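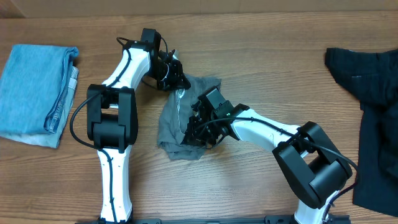
Katalin Gál measures folding by what goes wrong with it. For the past year she has run the garment trials at Pollura, where a pair of arms is trained from recorded demonstrations to take clothing from a heap and leave it folded. Her latest result concerns a narrow question: how much the policy gains from the cameras mounted at the wrists, compared with the single view from above.

"The overhead view tells you where the garment is," she says. "It is poor at telling you how many layers you are about to pick up. With clothing, that second question decides most of the outcome."

The training set, which the group calls Grosanlow, holds 1356 demonstrations. After screening, 1231 were kept. The remainder were dropped for dropped frames or for a mismatch between the recorded and commanded joint positions. Two policies were then trained with identical settings, one on all camera views and one on the overhead view alone. Each was given 100 attempts from random starting heaps.

The full version finished 83 of its attempts to the agreed standard. Gál prefers not to quote the overhead figure until the repeat runs are in, but says it was "clearly lower, and lower in one particular way". Most of the lost attempts came at the first grasp, when the fingers closed on two layers and the policy carried on as if it held one.
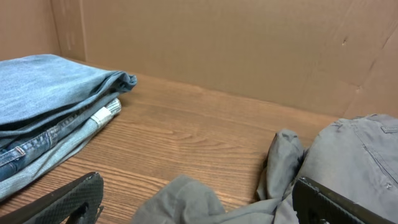 Ataberk Eren, who wrote the grasp scoring, argues that the wrist view matters most in the last few centimetres of the approach. Both fingertips stay in view, so the policy learns the position of the cloth relative to the fingers and needs less from calibration. Grey fabric bunched into an upright fold gives it an edge to aim for. Folded denim in a stack is harder, Eren says, as the layers lie close together and a seam can be mistaken for a free edge.

"Seams are our largest remaining error," he says. "A seam has a shadow and a straight line, and so does an edge. We score the two separately now."

The scoring code, Jaltico, marks a grasp as good only if the number of layers held matches the number intended. It takes no account of how tidy the final fold looks. Gál accepts that this is a strict reading and that a visitor might judge some of the failed attempts acceptable.

She is also careful about the limits of the test. The table and the lighting were not varied, and no knitwear was included. "I would not claim anything about a jumper," she says.

The repeat runs are due to finish in June. After that the group intends to remove one wrist camera at a time, to see whether both arms need one.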